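Gripper closes on its own during pick demos – anyone else?
Board: Hardware faults / End effectors
7 replies

sedura_bench
ok so we're 661 demos into a 1000 demo set and the right handheld started creeping shut. Not a slam. You let go of the trigger, jaws should sit open, and they drift in till the pads touch. Width log says fully open the whole time. So every demo from that unit is suspect and I dont know how far back it goes.
Soft mesh V pads, Davolmont trigger spring, firmware 1341. Left one is fine.
Anybody seen this?

torque_and_tea
Spring. Swap it. Next.

sedura_bench
swapped it first thing. same.

halfduplex
Wouldn't trust the spring story anyway, if it was the spring the log would move with the jaws. Encoder is on the trigger side on those, right? Then you've got slip between the trigger and the jaws. Set screw on the coupler. Paint a line across it and see if the line splits.

torque_and_tea
Encoder is jaw side on anything with 1341. Read the release notes

halfduplex
Only on the newer housings. Old housing with new firmware still reads the trigger. Been burned by this.

Cistlow_lab2
+1 halfduplex. We had the same thing in July, lost 70 demos before somebody looked at the video next to the numbers. Coupler screw had backed out. No thread lock on it from the factory.
Also pls stop using that unit around people's hands. Ours pinched a finger during a handover, no blood but still. A jaw that moves when the log says it doesnt is a safety problem, treat it like one. Tag it, pull it off the bench.

sedura_bench
its a handheld, theres no motor in it, how bad can it pinch

Cistlow_lab2
Bad enough. The return spring is stiff, and you just put a new one in.

sedura_bench
fair. tagged.
Pulled one of the stills out of the set so you can see what I'm working with. Small items, two units going, red-capped bottles on the side.
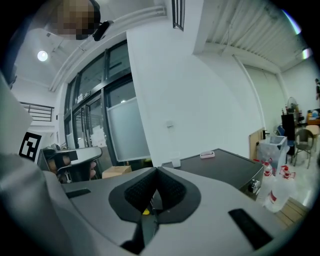

Pads together at the tip, bit of yellow down in the gap. Other unit is over on the left by the marker.

halfduplex
Can't tell anything from one still. You need the width number at that same timestamp. If it says open and the pads look like that, there's your slip. Scrub backward till they agree and you've got your cutoff.

torque_and_tea
or just redo all 661 and stop guessing

halfduplex
No way. Left unit data is fine, keep it. Only recheck the right.

sedura_bench
not redoing 661 lol. Scrubbing now.
Update – painted the coupler like halfduplex said, line split after a few squeezes. Old housing, so yeah, trigger side encoder. Screw was finger loose. Blue thread lock on it, leaving it overnight, then I'll recal with the Ñahui gauge block before anyone picks it up.
Still finding the cutoff. Will post the number when i have it.

Cistlow_lab2
do the left one's screw too while youre in there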